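Ground station operations assistant – two openings, Flomham
Posted in Jobs, Space & Science
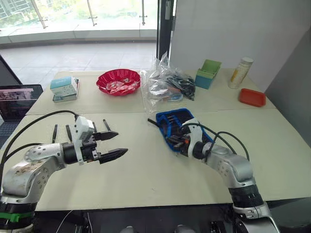 Two arms at the bench, blue tray under the right-hand gripper.

We need two people for the Binis small satellite program. Start in August, sooner if you can manage it. 12 month contract, likely to extend if the second launch slot is confirmed.

Hustetti runs the ground side of Binis for the regional weather and coast survey. Small team, two dishes on the hill above Flomham, one control room, too many spreadsheets. The satellite goes over several times a day and somebody has to be there to pull the data down, check it and pass it on.

What you'd do
Track passes and log them. Start the downlink, watch signal levels, call the on-duty engineer if they drop. Check incoming files against the pass plan. Keep the antenna maintenance log up to date – the last one had gaps, please don't leave gaps. Answer data requests from the survey offices and two universities. Some lifting, some standing outside in wind. Help on school visit days, usualy twice a term.

What we need
High school diploma plus either a technical certificate or two years in a control room, lab, radio or similar. Comfortable with a command line, doesn't have to be fancy. Clear written English. Driver's license, as the bus stops at the bottom of the hill and doesn't run on Sunday. OK with shifts, including nights, one week in four.

Nice to have
Amateur radio license. Any orbit tracking software. Python. First aid.

You do not need a degree in astronomy or physics. People keep asking. Full training on site, first six weeks on days only with a senior operator next to you.

Pay and hours
Grade 4 on the Hustetti scale, reviewed yearly. 138 hours per four-week rota. Night shifts paid extra, 200 a month flat on top in any month you work them. Parking is free. Canteen closes at 2 pm so bring something for lates.

Where
Pelletier Building, room 322, Flomham. Dishes are ten minutes up the track by car. Relocation help possible, ask before you sign a lease please.

How to apply
One page letter, resume, two references we can phone. Letter max 200 words, we do read them. Tell us which shifts you can't do. Send to Polyxeni Chrysikopoulos, operations office, by the form on the Jobs page or drop it at the front desk before 5 pm. PDF only, no zip files, they get blocked.

Interviews in person or by video, 40 minutes, plus a short excercise reading a pass log. No prep needed.

Applied last year? Apply again – we kept no list.

Questions on the rota go to the operations office. Questions on pay go to HR.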